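**Wall hooks and hangers for a small hallway: my review after 29 days**

I bought the Dotwood wall hooks because our hallway has no space for a coat stand. The walls are white, there is no closet, and my bicycle must also live inside the apartment. So every jacket we own was always lying on a chair. My neighbor Benito Montes has the same hooks from Markstead, the home store near the station, and he recommended them to me.

The hook is a very simple thing. It is black, with a round base that sits flat on the wall and a short prong. You get 4 in one box, with adhesive and also with screws. I chose the adhesive, for I rent and my landlady, Mrs. Estíbaliz Montoya, does not like holes.

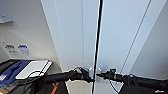 Before I put the first one, I measured how much space the handlebar takes when I turn the bicycle to go out. I advise you to do the same. My first idea was to put the hooks at the height of my shoulder, but then a long coat would touch the brake levers each time. I moved the line higher, and now I can pass without problem.

The instructions say to clean the wall with alcohol, press the base, and wait 2 hours. I waited until the next morning. With a light sweater they hold very well. With my winter coat, one hook came down in the second week, together with a little paint. The box says nothing about painted walls, and I think it should. I fixed this one again with the screw (Mrs. Montoya agreed to one hole) and it has not moved.

For the hangers I took the white plastic ones from Lorente. They have a big curved hook and a notch in the middle part, good for straps.

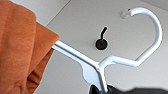
The combination is not perfect. The prong of the wall hook is short, so you have to place the hanger with some attention. If you are in a hurry, it is easy to miss it. Knitted things I leave on the hanger only for one day, because the shoulders get a shape I don't like. For shirts and thin jackets I am satisfied with both products.

I tried also the adhesive hooks of Belance last year. The base was square and the glue became yellow in July, when the hallway gets very warm. The Dotwood ones look better, but I have not had them for a summer yet, so I can't compare this point. 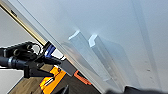
The price is fair for what you receive. I would like the box to include a small paper template for the distance between the hooks, as I had to draw my marks with a pencil and one of them is still visible.

I give 4 stars of 5 to the hooks and the same to the hangers. If your coats are heavy, use the screws from the beginning.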